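Ticket 985: Irrigation timer, Clollenbridge restoration plots
Opened by: Dalva Amaral
Status: Reopened (again)

Dalva Amaral, Tuesday, April 28, 2009
Zone 5 runs at two in the morning whether I ask it to or not. Zones 1 through 4 are behaving. The young sagebrush in 5 is now living in a marsh and the cattails have sent scouts.

Ebere Balogun
Is the seasonal adjust still at 50 percent? It should be under the Erno menu, third screen, behind the one that does nothing.

Dalva Amaral
It was at 82. I put it back to 50. Came in this morning to mud up to the laces.

Nattawut Chantharasri
Checked the valve box. Solenoid is fine, wiring is fine, one very settled toad. Closed the lid gently. Could be a second program. Look for a B next to the start time.

Dalva Amaral
There is a B. I have walked past that B since October thinking it stood for battery.

Ebere Balogun
Clear B, then hold Reset until the display blinks. If it beeps, you held it too long and get to enter all the start times again.

Dalva Amaral
It beeped.

Nattawut Chantharasri
Start times are on the card taped inside the Granari shed door. Ignore the ones in pencil, those are from the old meadow.

Dalva Amaral
Re-entered, B is blank. Zone 5 off until the ground will hold a wheelbarrow. We lost more than 50 buckwheat seedlings, and the mustard is thrilled. Leaving this open until I see a dry morning.

Related tickets
Drip line chewed, Yeh slope
Gate code changed, please tell someone
Seed fridge door won't latch

2 comments hidden | 0 shares
This site uses cookies. By continuing you accept them.
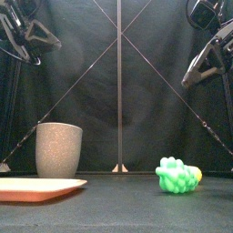 Ebere Balogun
Dry here at six today. I'd give it two more nights before closing, and write "program B" on the card in pen.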